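Call for Participants: Shared Workshop Gripper Build

Pitton Community Workshop
Posted Friday, May 16, 2025

Pitton Community Workshop invites applications from members and local residents to take part in the Clititon build, a shared project to design, print and assemble hand-held grippers and the small household robot arm that will later use them. Places are open for the second build group, which will work through the end of December.

About the project

The Clititon gripper is a two-finger tool with a printed shell, held and operated by hand. Participants carry it through ordinary tasks at a table, such as picking up a container or moving an item from one side to the other, and the recordings are used to teach the arm the same motions. The first group completed the shell and the finger linkage. The second group will revise the grip, rebuild the wiring and record a set of 400 short tasks.

Who may apply

Applicants must be 18 or older and able to attend one evening session per week. No degree or trade certificate is required. The workshop is seeking people with experience in at least one of the following:

3D printing and finishing of printed parts
Soldering and basic electronics
Python or a similar programming language
Sewing, upholstery or other soft materials work (for finger pads)
Patient, repetitive handling work at a bench or table

Applicants who have built something similar at home are encouraged to say so and to attach a short account of it. Unfinished projects are welcome.

What participants will do

Each participant is assigned to a bench and to one part of the build. Duties include printing and fitting parts, testing them with the group, keeping the bench log up to date and taking a turn at recording. During recording, several tables are in use at the same time, and participants must be comfortable working in a shared room with other people close by.

Conditions

The position is unpaid. Materials are supplied, and each participant may claim up to $66 toward parts purchased for work at home, on presentation of receipts. Designs produced during the build are released to all members. Recordings may show the faces and hands of those present, and a signed consent form is required before the first session.

Where the work takes place

Sessions are held in the main room at Pitton, on the Cordero side of the building. Bench tools are shared and must be returned at the end of each session. Closed shoes are required.
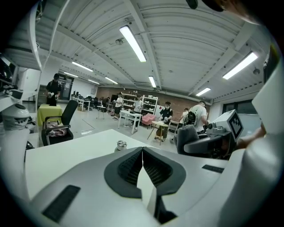 How to apply

Send a letter of no more than 500 words to Milagros Carretero, Build Coordinator, at the Pitton front desk or through the member portal. State which part of the build interests you and which evenings you are available. Applicants under consideration will be invited to a short bench visit with Kanokwan Khamphan, who leads the electronics work.

Applications are reviewed in the order received until all places are filled. Please quote reference 844 in all correspondence.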